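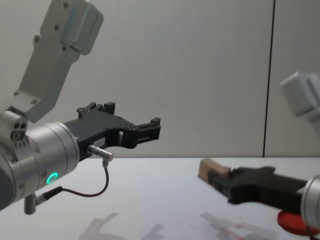

Datos > Lingüística > Nimstead > README

# Nimstead: reseñas de cafeterías en español

Corpus de 1000 reseñas con etiqueta de polaridad. Lo heredé de Endeo y lo mantengo a ratos, así que conviene leer esto antes de citar ningún resultado.

## Contenido

- `train.csv`: 500 reseñas
- `dev.csv`: 186
- `test.csv`: 314

Columnas: `id`, `texto`, `polaridad` (pos / neg), `anotador`.

## Anotación

Etiquetaron 2 personas, Kadir Sönmez y Bülent Ertürk. La documentación original habla de «acuerdo excelente» — sin dar la cifra ni decir cómo se midió. He pedido las etiquetas previas a la adjudicación y no han aparecido. Yo no me fiaría.

## Problemas conocidos

La ironía está mal resuelta. «Buenísimo el café, si te gusta el agua» figura como positiva.

No hay clase neutra. Las reseñas tibias acabaron en `pos`, supongo que por comodidad.

Casi todo `test` viene de la cadena Tornness, que apenas sale en `train`. Quien presuma de generalización debería mirar antes los errores por local.

## Versiones

La de febrero quita duplicados y corrige tildes. La partición Yalçınkaya, que circula por ahí, es anterior y no la recomiendo.

Licencia: CC BY 4.0, según Endeo. No he visto el documento que lo acredite.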